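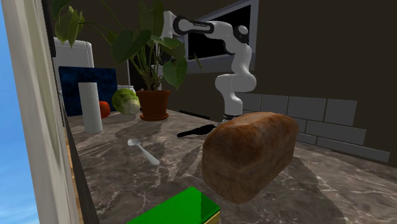
The Case for Paying Workshop Leaders Properly

By Nahom Gebremichael

6 August 2018

The Ornidcombe Writers' Center will set its program for the coming year in December, and members have been asked to submit their views on the fees paid to those who teach its evening courses. I have taught at the Center and served on its program panel, and I have an interest in the outcome. I declare it here so that readers may weigh what follows accordingly.

The present arrangement is simple. A workshop leader receives $270 for a six-week course. The fee covers six sessions of two hours each. It does not cover the reading of manuscripts between sessions, the written comments each participant is promised in the course catalog, or the correspondence that follows, which in my experience continues well after the final meeting. A leader who reads with care will spend more hours at home with the pages than in the room with their authors.

The Center's defense of the fee has been consistent over the years. Teaching, it is said, brings a writer an audience, and an audience sells books. I do not doubt that this was once true for a few. The members of a fiction workshop, however, are for the most part occupied with their own fiction, and it is unreasonable to ask them to subsidize the instruction they have already paid for by purchasing the instructor's novel. I have sold four books in this manner. One was returned.

It is also said that there is no shortage of applicants. The panel received a healthy number of proposals last year, and every course was filled. What the number conceals is who applied. Most proposals came from people with a salary elsewhere or a household that could absorb the loss. Several of our strongest teachers of poetry and translation have stopped applying. Two of them now teach for the Flandia Library, which pays $486 for a course of the same length and asks for less written work in return. The library is not a wealthy institution. It has decided that instruction is what it is buying, and it has set its budget in that order.

Our own budget is set in a different order. The Center spends generously on the annual reading at the Enriquez Theater, on the printed catalog, and on Clidilel, the small magazine we have published without interruption for many years. I am fond of Clidilel. My first published story appeared in it. But the last issue was printed in a run of 704 copies, and a considerable portion of that run is still in the supply closet beside the second-floor classroom, where those of us who teach must move the boxes to reach the chairs. A smaller run would serve every subscriber and every contributor. The saving would not solve the whole problem, though it would be a respectable beginning.

I would propose three changes. The first is that the fee be raised by $200 for every course that promises written comments, beginning with the spring term. The second is that the catalog state plainly how many pages a leader is expected to read, so that both parties know what has been agreed. The third is that leaders be paid at the midpoint of the course and not two months after its close, as happened to me and to at least one colleague last winter.

The obvious objection is that tuition would have to rise. In part, it would. I would ask the board to consider whether our members have been told where their tuition goes at present. When I have raised the matter with participants, most had assumed that the leader received the greater share. Some were embarrassed to learn otherwise, and one offered to pay me the difference in cash, which I declined. These are people who value the work. I believe they would accept a modest increase if it were explained to them in plain terms, and if the scholarship places were protected at the same time.

An organization that exists to encourage writers ought to be attentive to how writers earn a living. Our mission statement speaks of sustaining the literary life of the region. The people who read forty pages of a stranger's first novel on a weeknight, and who find something useful to say about each chapter, are doing a large part of that sustaining.

Members may submit written comments to the program panel through the Center's office. I hope that those who have taken a course, as well as those who have led one, will do so before the budget is drafted.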